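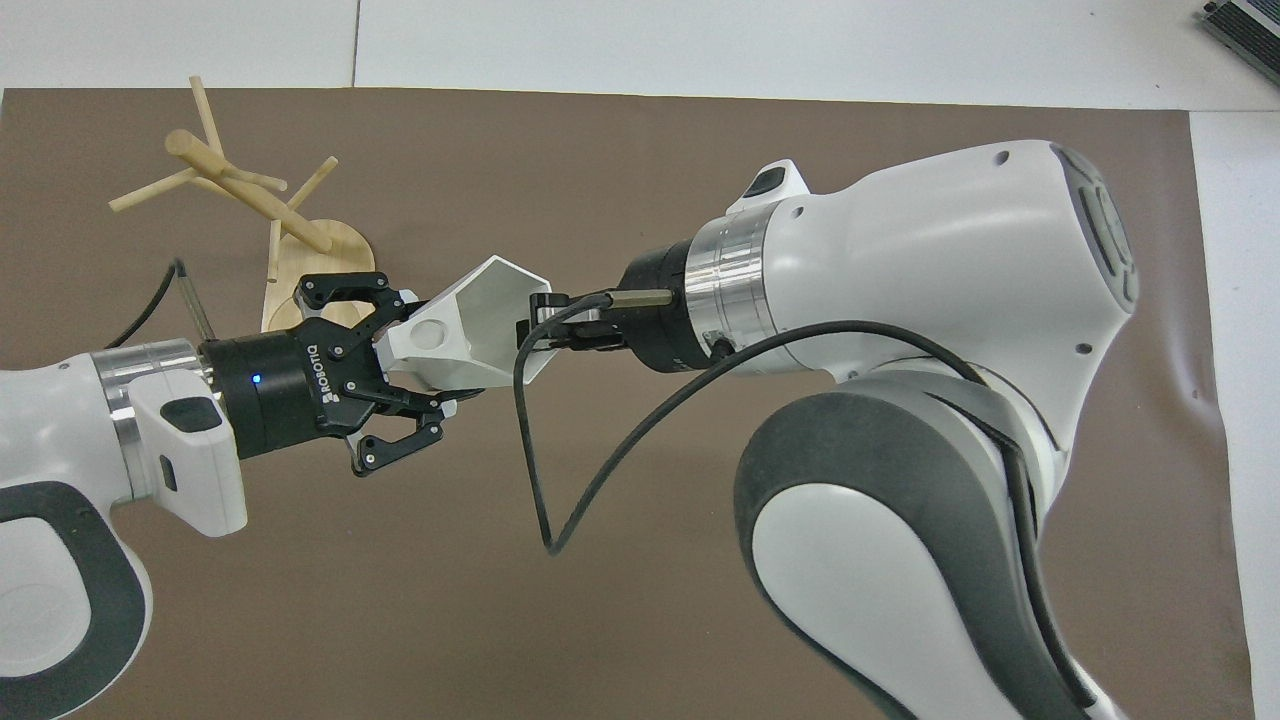 Eun-ji Ha replied:
I'd leave the cone on for the full ten days, whatever the rescue told you over the phone. Ours had hers off on day six because she looked so sorry for herself, and she had two stitches out before I'd finished making tea. Back to the vet, second anaesthetic, and another bill on top of the first.

lotton_lane wrote:
Thanks. For those who missed my first thread, Tian is a lurcher cross, came over from a rescue abroad in July, and had a growth taken off his back leg last week. He's lovely but he won't eat with the cone on. He walks up to the bowl, the rim hits the floor and he backs off and lies down. He had half a tin yesterday and that was from my hand.

mossy_paws wrote:
Raise the bowl. A shoebox will do, or an upturned washing-up bowl with a towel on it. The food bowl needs to be narrower than the cone so the cone goes over it.

hevikdad wrote:
Sorry but I don't agree with ten days of cone for every dog. Hevik came to us from a street shelter and he panicked in it. Ran into the door frame, wet himself, shook all night. We swapped to a body suit the next morning with the vet's say-so and he slept straight through. A frightened dog throwing himself round the kitchen is a bigger risk to a wound than a bit of licking.

Eun-ji Ha replied:
"A bit of licking" is how mine ended up back on the table. I'm glad the suit worked for you but where was the wound?

hevikdad wrote:
Belly. He was being castrated and had a hernia done at the same time.

Eun-ji Ha replied:
Right, and Tian's is on the back leg. Most suits stop well above that. You can get leg sleeves but my lot have all had them off in minutes.

hevikdad wrote:
Fair point about the leg. I still think people are too quick to say "leave it, he'll get used to it" about dogs who've been caught with poles and nets. Some of them don't get used to it.

lotton_lane wrote:
He isn't panicking, to be fair. He's just flat. Tail down, stands facing the wall in the hall. The shoebox is a good idea, I'll try it at teatime.

greyhound_gran wrote:
Standing facing the wall is very normal for sighthounds in a cone. I've had 6 of them over the years and four did exactly that. They can't see sideways so they stop. If you put a hand on his shoulder and walk with him he'll move.

Has he still got his painkillers? Mine went off food completely on one sort and was fine when they changed it.

lotton_lane wrote:
Yes, one a day with food, which is the problem, as he isn't having much food. I give it in a bit of sausage.

mossy_paws wrote:
Ring them about that. I wouldn't keep giving it on a near-empty stomach without asking. They can usually swap it or tell you to stop.

pip_and_bramble wrote:
Has anyone used the blow-up rings? We had one for our terrier and she was much happier, could eat and drink and sleep on it like a pillow.

greyhound_gran wrote:
No good for a long-nosed, long-necked dog with a leg wound. He'll reach round it easily. They're all right for short dogs, or for stitches on the chest.

pip_and_bramble wrote:
OK, didn't know that. Ignore me then.

lotton_lane wrote:
Update. I rang at 9 this morning and they've stopped the tablets until he's eating, and I'm to bring him in if he's sick or won't drink. The raised bowl worked, sort of. He ate most of a tin of fish with his head right down in it and now the inside of the cone is disgusting. How do you all clean them?

mossy_paws wrote:
Warm water and a drop of washing-up liquid, rinse well, dry it properly before it goes back on. Do it while someone else holds his lead and keeps him busy. Don't leave him alone without it, even to answer the door.

hevikdad wrote:
Good news that he's eating. And check the skin under the neck edge while it's off — Hevik had a red line there after one evening. A strip of soft bandage along the edge sorts it out.

Eun-ji Ha replied:
Agree with hevikdad on that one. Also look behind the ears.

lotton_lane wrote:
Slightly pink under the chin but nothing bad. I've put some of the stretchy wrap round the edge. He's on short lead walks only, and he did wag at the postman.

Results for the lump should be back later this week. The rescue have been very good, a lady from Geltitska (that's the shelter he was in) has messaged every evening to ask after him.

greyhound_gran wrote:
Fingers crossed for the results. Mine had two lumps off that looked horrible and both were harmless.

lotton_lane wrote:
Thank you. I'll post when I've heard. He's asleep on the landing at the moment with the cone propped against the banister, snoring.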